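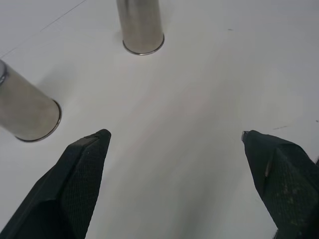
One reader wrote in to say the old list was fine for a village hall but no use at all for a screening with a red carpet, where most of the trouble starts on the pavement. Fair point. The arrivals section has been rewritten and now comes first.

Home | News | Screenings | Backstage | Contact

Filed under: Events and Guest Safety
4 min read

Celebrity guest event: walk-round checklist, Bovley Rooms
Launch party for the Zadus series. Checked on Tuesday, doors closed to the public.

ARRIVALS

Drop-off bay clear of parked vehicles: Yes.
Comment: Two cones missing at the north end. Replaced during the visit.

Barriers linked and feet flat: No.
Comment: The third section from the door rocks when leaned on. Fans will lean on it. Swap it or weight it before 5 pm.

Carpet edges taped: Yes, apart from the turn by the photo wall.
Comment: Guests in heels stop and turn at exactly this point. Tape again on the day, as the first strip was lifting.

Photo wall braced at the back: Yes.
Comment: Supplied by Koubek. Four braces, all weighted. The printed panel can move a little in wind but the frame does not.

Street lighting working: Partly.
Comment: One lamp out on the walk to the taxi rank. Reported to the council. If it is still out, put a steward there from the end of the screening until the last guest has gone.

GUEST VALUABLES

Lockable room for borrowed jewellery and watches: Yes.
Comment: Key signed for at the desk. The log had a gap from the last event, so start a fresh page.

Cloakroom tickets in order: Yes, 1 to 251.
Comment: Same as the licensed number for the building. Crew coats should go in the production office so tickets do not run out.

MAIN ROOM

Seats fixed or linked in rows: Yes, 132 seats.
Comment: Row F has a loose link at the aisle end. Tightened by hand, needs a proper tool.

Fire exits open from inside: Yes, all 5 tried.
Comment: Exit 4 is stiff. It opens, but takes a hard push. Ask the building to look at the bar.

Camera cables covered where people walk: No.
Comment: Lerkommont are filming the cast interviews and had not finished laying out. Check again after their rehearsal.

Stage steps have a rail: One side only.
Comment: Bring guests on and off from the left.

AFTER-PARTY BAR

Floor dry and glass bins in place: Yes.

DJ stand steady: Yes.
Comment: Speaker cable runs behind the curtain. Leave it there.

Terrace limit sign on show: No.
Comment: The limit is 60. Sign found in the store cupboard, face down. To be put up at eye height on both doors.

LEAVING

Cars called forward by radio: Tested, clear.

Side door for guests who do not want to be photographed: Available.
Comment: Bins had been left across it. Moved. Check again at 9 pm.

Result: pass, subject to the barrier, cables, terrace sign and Exit 4. Second walk-round one hour before doors.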